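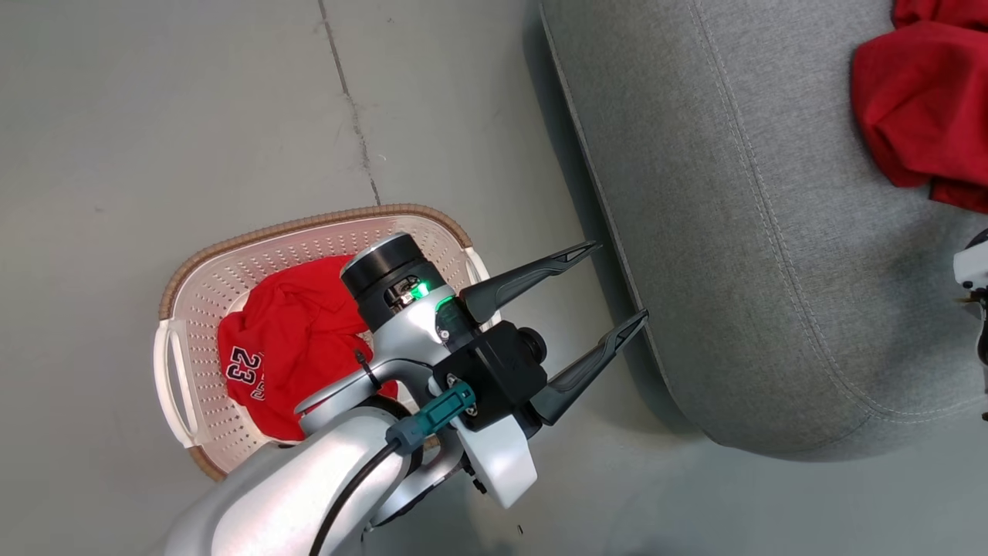

Gripper open over the laundry basket, red jersey inside, more red on the sofa.

Community Help > Home Robots > Kits and Add-ons

Skivuline laundry kit: worth it for an arm I already have?

Posted by basketcase_mel, June 2024

Hi all! I've got a two-arm setup in the living room and I'm this close to ordering the Skivuline laundry kit. For anyone who hasn't seen it, you get a pair of long tapered fingers, the mounting plate, a cable, and a year of their pick-up-and-drop software. It's $279 where I am, and then there's an optional wrist camera I probably don't need.

What I want is pretty simple. Clothes land on the sofa, clothes go in the basket. I have two kids who play basketball, so it's mostly jerseys, shorts and the occasional hoodie. Folding would be lovely but I'm not expecting it!

My worries are whether the fingers snag on that slippery mesh fabric, whether they'll chew up the sofa (ours is gray fabric, fairly soft), and how long the thing takes to set up if you're only so-so with software. Would love to hear from people who use it at home and not on a workbench.

Trilok Garg
Accepted by the poster

Oh, you're going to have fun with this. I've had mine since December and I still stop and watch it.

Slippery jerseys first. The stock setting closes too fast and the cloth squirts out like a watermelon seed. Go into the grip page, pull closing speed down to 25 percent, and set the force to 65. On mesh it went from missing about every other grab to hardly ever missing. Hoodies are easier because there's more to bite on, but a wet towel is still too much for it, so don't bother.

Sofa: the fingertips are pointed and they come in low, so you do have to think about this. Run the edge-teaching routine. You jog the arm by hand along the front and side of the seat, tap save at each corner, and it keeps the tips a set distance off the upholstery from then on. Do it again any time you shove the sofa over to vacuum. I forgot once and it dragged a tip down the seam. No tear, but I said a word. I'd also bump the clearance up one notch from the default on a padded side, where the cushion bulges out further than the corners you saved.

Setup took me an evening. The plate goes on with four screws, the plug only fits one way, and then you have calibration, which wants decent light and a clear patch of floor. Leave slack in the cable at the wrist. I had mine tied down too tight the first week and it stopped on a cable fault every time the wrist rolled over. I moved the tie further back along the forearm and that cleared it up.

One more tip, and it's the one I wish I'd had: teach the basket as a drop zone with nothing in it, and then teach it a second time half full. It wants to lower each piece to the bottom otherwise, and pushes down on the pile. A wide opening helps a lot. Tall narrow hampers are miserable.

For plain pick-up-and-drop I'd buy it again tomorrow.

ullton_fan_433

get the Ullton fingers instead, cheaper and they have rubber pads. never tried the skivuline ones but pads are always better imo

Lương

I've used both, so let me add a bit to that. The Ullton pads are great on towels and denim. On thin shirts they grab two layers of whatever is underneath, and if that happens to be a throw blanket, the blanket goes in the basket too. (Mine went through the wash. It survived!) The narrow Skivuline fingers can get under a single sleeve or a waistband, and that's the job you're describing.

The part I'm less in love with is the software after the first year. The renewal keeps the garment recognition going, and without it you're back to teaching pick spots yourself. It still works, it's just slower. Arkari has a free plug-in that does basic cloth finding and it runs fine with these fingers, though you lose the edge-teaching routine Trilok mentioned, and with a soft sofa I'd want that.

Skip the wrist camera if you already have one looking down from above. I bought it and it mostly shows me the inside of a sleeve.

With two arms, try having one hold the far side of a pile while the other pulls. It's off by default, look under Shared Tasks. Tangled shorts come apart so much better that way.

basketcase_mel

Thank you both, this is exactly what I needed! Ordering the kit without the camera. Trilok, did you leave the force at 65 for hoodies too or do you keep a second profile?

Trilok Garg

Second profile, a little higher. Name them something obvious, mine were "grip1" and "grip2" for months and I picked the wrong one constantly.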